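Bench rules for the two-arm stations: frequently asked questions

Last revised in October. Maintained by Marin Todorova and Quang Ninh, Brultuvside site.

These answers cover the two-arm stations used for the Zonora manipulation work. They replace the old one-page sheet taped inside the cupboard door. If the sheet is still up at your site, take it down.

General

Who do these rules apply to?

Everyone who operates a station, lays out objects for one, or reviews the recordings. That includes short-term staff and visitors who are allowed to try the controls. Visitors must have a signed-off operator next to them the whole time.

Are these rules a safety standard?

No. They are our house rules. The risk assessment for each station is a separate document and it comes first. Where this page and the risk assessment disagree, follow the risk assessment and tell Quang Ninh, who will correct the page.

Do I need training before I can run a station?

Yes. You need the half-day bench session and one supervised shift. Nhung Ngô keeps the list of signed-off operators. If you haven't run a station for more than three months you repeat the supervised shift but not the bench session.

Before a session

What do I check first?

Start with the emergency stop. Press it, confirm that both arms have stopped responding, then release it and reset. Do this at the start of every shift, even when the person before you did it ten minutes ago.

Then check the following:

The clamps holding each arm to its base are tight.
Cables are clear of the joints and have enough slack for the full reach.
The status lights on both arms match the card at the station.
Finger plates are fitted squarely and the screws are not proud.
The worktop is free of anything that isn't on the layout sheet.

If any of these fails, tag the station and leave it off. Don't fix a loose clamp with the power on.

How are the arms allowed to overlap?

Each arm has its own half of the worktop and there is a shared strip down the middle. Both arms may be in the shared strip at once when the task calls for it, for example when one holds an object and the other works on it. In that case both run at the reduced speed setting. Outside the shared strip either arm can use the normal setting.

One arm should not cross over the top of the other. If you find that the only way to reach something is to cross, stop and move the object.

Can I wear gloves or a lanyard?

No lanyards, scarves or loose sleeves within reach of the arms. Gloves come off before you use the controls. Long hair is tied back.

Objects and tools on the worktop

Which objects can be used?

Anything in the station's object store that has an entry in the object list. The list has 212 entries at present. If you want to add something, send its name, weight and a note of any sharp or moving parts to Khôi Nông. He normally answers by Monday of the following week.

Are knives allowed?

Utility knives are allowed as objects to be picked up, moved or put away. The blade must be taken out before the knife goes into the object store, and the person laying out the bench checks again that it is empty. We don't do cutting tasks at these stations. Scissors are allowed if they have rounded ends.

What about screwdrivers and pliers?

Both are fine. Put screwdrivers down flat with the tip pointing away from the operator's seat. Pliers can be laid open or closed, whichever the layout sheet says. The arms may not use a tool to lever anything, and they may not pick up a tool while a person's hand is over the worktop.

How should padlocks and keys be laid out?

The padlock tasks get more questions than any others, so the rules are set out in full.

A padlock can start open or closed. Write down which. If the key is in the lock at the start, write that down as well, because a lock with its key in is a different starting state from a lock with its key beside it. Spare keys on the worktop are allowed as distractors and must be on the layout sheet.

Keep the fingers of the holding arm off the shackle. The lock body is the part to grip. When an arm comes in towards an open shackle it does so from above or from the side, at reduced speed, and stops short before the last small movement. A finger plate that gets caught through the shackle can pull the lock, the other arm and anything nearby along with it.

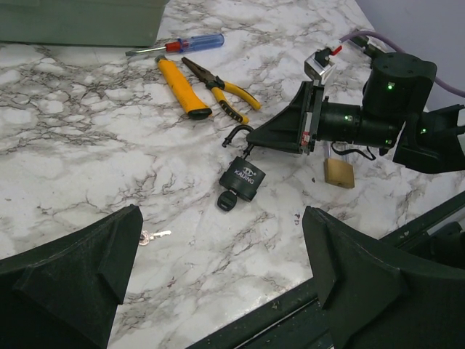 If a finger does get caught

Take your hands off the controls and press the emergency stop. Don't try to drive the arm back out. Once the arms are stopped, a second person supports the wrist while you free the lock by hand. Note it in the station log even if nothing was damaged. We have 48 snag reports in the log so far and the most useful ones are the short, plain ones written straight away.

Can I leave other objects close to the one being handled?

Yes, clutter is part of the work. Our rule is that nothing breakable goes in the shared strip and nothing may stand where it could roll off the front. Boxes and trays go towards the back or the sides. Brass and steel items can mark the worktop if they are dragged, so lift them.

During a session

How long can one operator work?

Fifty minutes at the controls, then a ten-minute break away from the station. You can swap with a colleague during the break. Two operators sharing a station should agree out loud who has control — a nod is not enough.

Can I reach in to put an object back?

Only when both arms are paused and you have seen the status lights change. Say "reaching in" before you do and "clear" afterwards. Whoever is at the controls keeps their hands off until they hear "clear". This applies when you are working alone too. It feels silly for the first day and after that you stop noticing.

The arm dropped something. Do I restart?

Carry on if the object is still on the worktop and can be reached. A dropped object that is picked up again is a useful recording and should be kept. If it has gone on the floor, pause, end the recording and mark it "object lost". Check the object for damage before you use it again.

An object is slipping in the fingers. Can I raise the grip force?

Up to the limit on the station card and no further. If it still slips, wipe the finger plates with a dry cloth while the arms are off. Worn plates should be changed in pairs. Khang Tô holds the spares.

Recordings

What has to be written down for each recording?

The station, the operator's number, the layout sheet used, the starting state of any object that opens or closes, and how the recording ended. Leave nothing blank. If you don't know, write "not known".

Which recordings are thrown away?

Recordings where the emergency stop was pressed are kept, but they are moved to a separate folder and are not used for the main set. Recordings with a person's face or a readable document in view are deleted. Slow or clumsy recordings are kept. In the last review we went through 2824 recordings and set aside 201 of them, mostly for missing starting states. Those could have been avoided with ten seconds' work at the bench.

Do camera covers or lenses need cleaning?

Once a shift, with the lens cloth in the drawer. The wrist cameras pick up fingerprints every time someone changes a finger plate. Don't use the dry cloth meant for the plates.

Can I show recordings to people outside the project?

Ask Marin Todorova first. Partners at Brilisico have their own access and you don't need to send them anything.

Ending a session

How do I shut down a station?

Bring both arms to the rest position, wait for them to settle, and switch off at the station before you switch off at the wall. Arms that lose power while raised will sink under their own weight — keep your hands out from under them.

Put the objects back in the store in the order on the sheet. Keys go back with their own locks. We have lost several afternoons to mixed-up keys, and a lock with no key is no use to anyone.

What if I find a fault at the end of the day?

Tag the station and write it in the log before you leave. Don't leave it for the morning shift to find. If the fault involves the emergency stop or a clamp, phone Quang Ninh as well.

Other questions

Do these rules cover the mobile robot, Tiêu?

No. Tiêu has its own page, and it should not be driven into the bench area while a station is switched on.

Can a site make its own changes?

A site can make a rule stricter without asking. Put the change on the station card so that people from other sites see it. Loosening a rule needs agreement from both Marin Todorova and Quang Ninh.

Who do I ask if my question isn't here?

Nhung Ngô for training and sign-off, Khôi Nông for objects, Khang Tô for parts and spares. Anything to do with safety goes to Quang Ninh. Please don't send questions through the station log, as it is only read once a week.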